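Femdale Classic Car Weekend Returns in March With Its Biggest Field Yet

FEMDALE, Sep 30, 2026 – The Femdale Classic Car Weekend will be back in March, and this time 90 cars have places on the lawn! Entries filled faster than in any earlier year, and the mix is a wonderful one, from small prewar roadsters to long-hooded touring coupes that still get driven to the grocery store.

The star of the show will be the Mokoena, a two-seat coupe built in very small numbers and hardly ever seen in public. Seven of them are coming, which will be the largest gathering of the model since the factory closed its doors. Two are still in their first paint, and one has been in the same family from new.

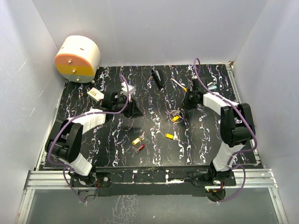
"I grew up hearing my father talk about these cars, and I was in my twenties before I finally saw one," said Zanele Nkosi, director of the weekend. "Having seven of them parked side by side is the kind of thing I used to draw in my school notebooks. I can't wait to hear them all start up on Saturday morning!"

The Mokoena owners will lead the Saturday road run, a 16-mile loop out past the reservoir and back through the middle of town. Spectators are welcome anywhere along Main Street, and the bakery corner is a great spot if you like to hear a downshift. Cars leave at 8 a.m. sharp.
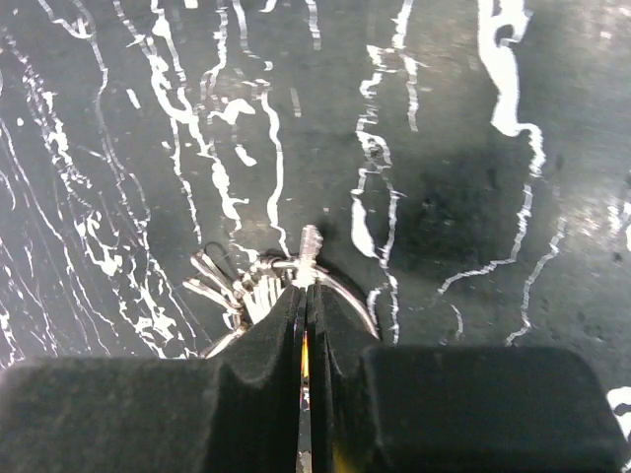 A bunch of silver keys on a metal ring.

Restoration shop Flovier is bringing a bare chassis and an engine on a stand, and its staff will spend both days rebuilding a pair of carburetors in front of the crowd. Ask them anything, they love it. Visitors can also try their hand at wire wheel truing and leather stitching, with tools and scrap material supplied.

On Sunday the judges hand out the Flirnidora Cup, given each year to the best unrestored car. Worn seats and faded paint are very welcome in this class, and so are glove boxes full of old gas receipts.
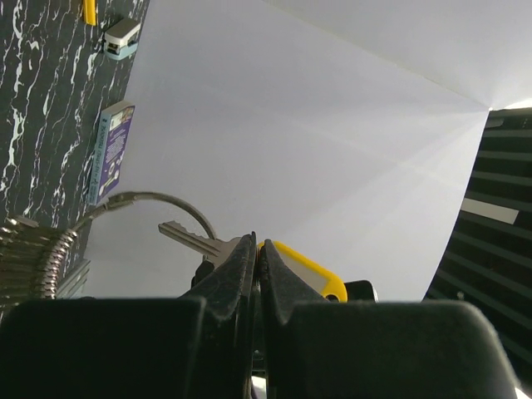 Tickets and Entry

Advance tickets go on sale in January through the event website and at the Femdale library front desk. Children under 16 get in free with an adult. The waiting list for show cars is open now, and owners should send two photos and a short history of the car to the event office.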